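Vurnell Cell Rules, second edition - reviewed

Rating: 7 out of 10
Posted January 2021

I have now read the Vurnell Cell Rules from cover to cover, which puts me in a small club, and I suspect it doesn't hold meetings. It is a ring-bound handbook for people who run small robot arms over a bench: picking, sorting, putting things in baskets and taking them out again. You get the book, a set of wipe-clean check cards and a licence for Pandcombe, the simulator the worked exercises are built in.

The first chapter is on mounting, and it is the best thing in the book. Most guides treat a ceiling-hung arm as a floor-standing one that somebody has turned over. Vurnell gives it a chapter of its own, with sensible rules about where the arm is allowed to park (high, gripper down, clear of the tallest item on the bench) and who may stand under it (no one, at any time, including you). There is a dry paragraph on what happens to a hanging arm when the brakes let go. I read it twice and then moved my chair.

Chapter three deals with laying out the bench. Keep the tall things where the arm can come down beside them. Leave a clear strip at the front. Write down where each item starts, so that when the mug ends up somewhere silly you can put it back and try again. All good, all obvious, and all things I had stopped doing by August.

The speed limits are where the trouble begins. The book wants first runs held to 200 millimetres a second and never says whether that is the gripper or the fastest joint. On a long arm those are very different numbers. Egger's older guide, for all its dreadful typesetting, answers this in one line.

Then there is the log. Rule 14 asks for 1000 clean runs in simulation before anything real is switched on, and a fresh start to the count if you change a single object. I changed a bowl. I shall say no more about that fortnight, except that my total stood at 2553 when I was finally allowed near the hardware, and I had begun to dislike the bowl personally.

The check cards are lovely. The pen supplied with them isn't, and wipes off on your sleeve before it wipes off on the cloth.

Pandcombe itself behaves well. It loads quickly, the bench comes with its grid of holes so positions are easy to note, and the exercises match the chapters apart from exercise nine, which matches nothing. My one real moan is that the rules on contact force get two pages and the rules on naming your files get eleven.

Worth having if you're setting up a hanging arm for the first time. If you already own the Skuver checklist, borrow a copy for chapter one and leave it there.

Pandcombe, bench layout exercise, arm parked:
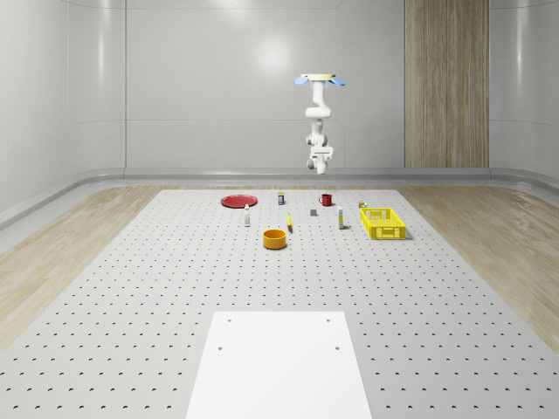
Skuver owner, replying: Rule 14 does let you carry the count over if the new object is the same size and weight as the old one. It's in the appendix, under "Exceptions", after the file naming. I found it after my second restart, so you have my sympathy about the bowl. On the speed limit, I take it to mean the gripper and set the joints slower still.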